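Drotham Floor Talk > Automation > Arm cells on the packing side

boros_nights
We got two arm cells at the Boddale plant in August. Before that there were 8 of us on the packing line, now it's 6 on the line and 2 minding the cells. Same pay grade so far. Anyone else been through this?

palttonpete
We did it at Paltton. The lifting went away and my shoulders are better for it. What I got instead is standing there waiting for a fault light. The shift drags.

w_cartwright
Pete is right about the dragging. I set up the trial tables where we teach new minders. It's a block, a whiteboard and a marker circle, and people have to get through that before they touch a live cell. Pics from the table:
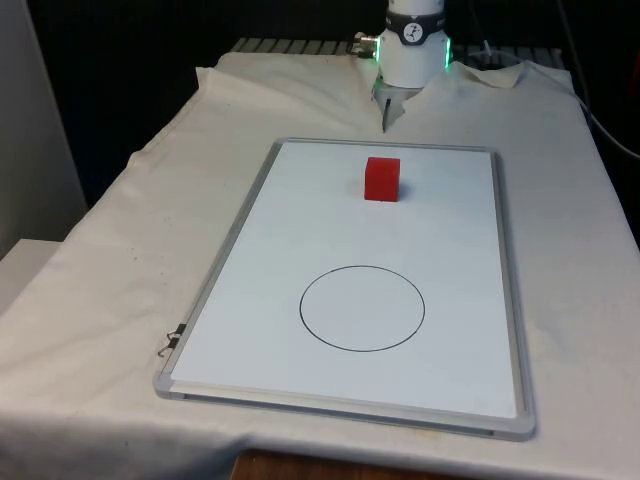
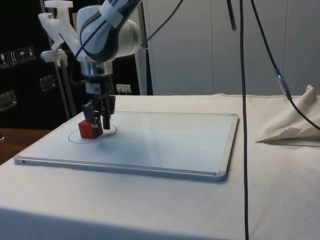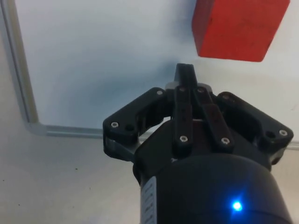
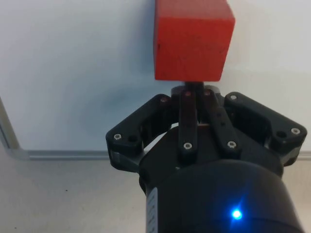 Red block and whiteboard, all four. The marker circle shows in the first two.

boros_nights
So the training is moving a block around. How long do they give you?

w_cartwright
3 shifts. Most of that is learning when to stop it and who to call.

linelead_k
Disagree that 3 shifts is enough. A block on a flat board is nothing like a torn carton at 2 a.m. Our minders got the same kind of start and for weeks they were calling maintenance for everything.

w_cartwright
Fair. I asked for more time with real cartons and was told no - you can quote me, Warrick Cartwright, they know my opinion.

palttonpete
Get the pay grade in writing, boros. Ours was "same for now" too, then minder got its own grade and it was lower.

boros_nights
Will ask the rep before next shift. Thanks.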